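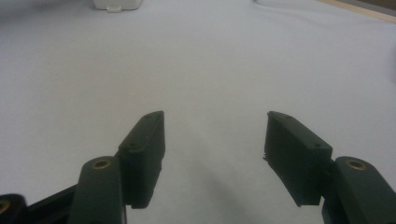
Unit 4: Can machines do chores yet?
Handout for students. Read before class and bring it with you.

The short answer is some chores, in some places, with a person nearby. The rest of this handout is about why the answer is not simpler than that.

1. Old machines and new ones
A dishwasher is a robot in the loose sense. It does one job inside a closed box, and we do the loading. Most shop-floor machines work the same way. At the Tromstead plant the packing arm fills 110 cartons an hour, but a worker squares up each tray before the arm gets it. When a tray comes in crooked the line stops.

A home has no trays. Things are put down at any angle, and they get moved. The machine has to find the object, pick a place to hold it, close on it and then deal with whatever the object does next.

2. Rigid things and soft things
Rigid objects are easier. A box keeps its shape when it is lifted. A power strip is harder than a box, as the housing is rigid but the cord is not. Pull one end and the other end moves, often late and in a direction that is hard to work out ahead of time. Towels, bags and cords are all in this group.

Two fingers can do more than most students expect. Try this at home: using only your thumb and first finger on each hand, coil a cord and set it down. Write down each time you had to let go and take a new hold. 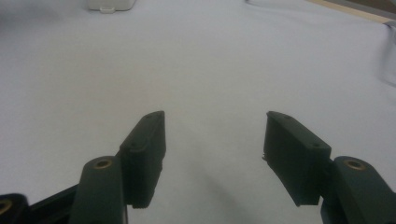
3. How the skill gets taught
Older systems were given fixed positions. Many newer ones learn from examples of people doing the task, sometimes with a gripper held in the hand. The Mustindale exercise we will go over in class used 215 examples of one task. After training, the machine was given 100 tries and finished 59 of them. Most of the failures came at the first grasp – the fingers closed a little too early or too high.

Is 59 out of 100 good? For a class project, yes. For a kitchen, no. You would stop using a faucet that worked that often.

4. What to ask about any claim
Was the task run at normal speed? Did a person reset the table between tries? Was the object one the machine had met before? The Flendow reading leaves out the second point, so look for it.

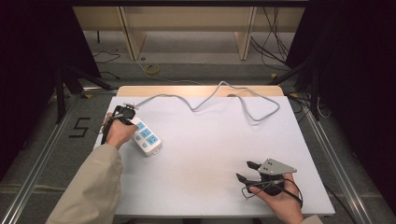 Margarida Carrilho objected to this section when she read the draft. A new worker also gets a tidy bench and a few resets, she wrote, and we still say that the worker can do the job. She would ask how much help is needed in the second month. I have left the section as it was, but her question is a fair one and you may use it in your answer.

5. For next time
Read Dewulf, first chapter only. Choose one chore and write one page on which part of it a machine could do now and which part it could not. Hand it in on paper.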